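Ressources > Le coin des enfants > Le bois et les arbres

Février
Par Valdis Strazds

Comment un arbre grandit-il ?

Un arbre grandit de deux façons. Ses branches et ses racines s'allongent par leurs extrémités, tandis que son tronc s'épaissit chaque année. Sous l'écorce, une couche très mince, le cambium, fabrique le bois nouveau.

Les cernes

Au printemps, le bois formé est clair. En été, il devient plus foncé et plus serré. Ces 2 bandes composent un cerne, qui correspond en général à une année. Le chêne conservé à la Maison Nistum en présente 169.

Les veines

Lorsque le tronc est scié dans sa longueur, les cernes apparaissent sous forme de lignes. On les appelle couramment les veines du bois. Elles peuvent être droites, courbes ou ondulées. 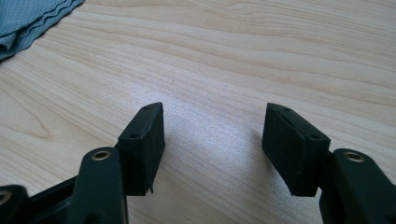 À retenir

Cambium : couche qui produit le bois.
Cerne : anneau visible sur la coupe d'un tronc.
Aubier : bois jeune, où circule la sève.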